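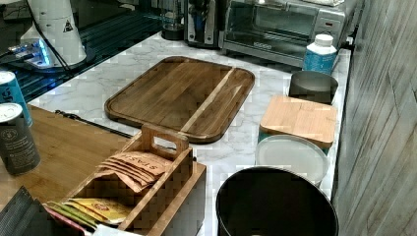 Pincombe is a small dataset of recipe times. Each row pairs the time a recipe claims it takes with the time it took somebody in a home kitchen. I started it after years of distrusting the phrase "ready in 20 minutes," and I still distrust it, along with a fair number of the figures collected to check it. A lot of the trouble comes from where people start the clock. Some recipes start with the counter already set up, a cutting board out and the toaster oven standing by, and some start when you walk in with the shopping bags. The recipe almost never tells you which.

Version and status

This is the second release, put out in February. The first had a sorting error that attached a few braises to the wrong cooks and should not be used. If you have a copy, delete it. I don't plan a third release unless somebody finds a mistake as bad as that one.

What is in it

105 recipes, cooked by 11 households. Every recipe was cooked at least once, and most were cooked only once. That is thin. I say so here so that it doesn't get left out when the numbers are quoted.

The files are recipes.csv, which has the printed times, and cooks.csv, which has the measured ones. They join on recipe_id. There is also notes.txt, in which people complain about onions at length. The notes have been lightly trimmed and not corrected.

Fields

recipe_id: a plain number. It carries no meaning and the gaps are left over from rows I removed.

claimed_prep, claimed_cook: minutes, as printed. Where a recipe gave a range I took the upper end, which is generous to the recipe writer. Where it gave only a total, both fields are blank and claimed_total is filled in.

actual_prep, actual_cook: minutes, as written down by the cook. These overlap in real life, since people chop while the pan heats. Don't add them together and call it a total. Use actual_total.

skill: the cook's own rating, from 1 to 4. I would ignore this column. The people who gave themselves a 4 were no faster than the rest, and one of them burned rice twice.

preheat_counted: yes, no or blank. Blank means the cook didn't say, and there are too many blanks.

source: where the recipe came from. Most are from the Brernance weeknight collection, with a smaller group from the Falletti family booklet and a handful copied off packaging.

How the times were taken

Cooks used whatever clock they had. They were asked to start when they first touched an ingredient and stop when the food was on a plate. I believe they mostly did this. I also believe that several of them looked at the claimed time first and hurried to meet it, and I have no way to tell which ones. Times ending in 0 or 5 are far too common for anyone to claim these are measured to the minute.

Cleaning up is not included. It should have been.

What people will want to conclude

That recipe writers lie. The data doesn't show that. Prep ran over the printed figure in most rows, often by a lot, but cooking times held up fairly well, and the Falletti recipes came out close on both. My guess is that printed prep times assume the vegetables are already peeled and the spices already found. A guess is all it is, and nothing in these files tests it.

I have also seen the first release used to argue that one recipe site is more honest than another. With this many cooks and this little repetition, please don't. The households picked their own recipes, and slow cooks may well have picked slow ones.

Known problems

Baking is badly covered. Rising and chilling times were entered as cooking by some people and left out by others.

Some 11 rows have an actual_total shorter than actual_cook, which can't be right. I left them in with a flag in the check column, because I don't know which of the two numbers is wrong.

Portions were not recorded. A recipe doubled for guests looks like a slow recipe.

There are no professional cooks in it, and very few people cooking with small children around, which in my view would change every number in the file.

The Bansal script

The folder called bansal holds a short script that fills in blank prep times from the length of the ingredient list. It was sent in after the first release and I include it because people asked. I don't think the filled values mean much. Three cans of beans and three whole artichokes are the same length on the page. If you use the filled column, say so wherever you publish.

License

Free to use, copy and change. Keep this file with the data. Corrections are welcome if they come with the recipe_id and the original page, and "my chili never takes that long" isn't a correction.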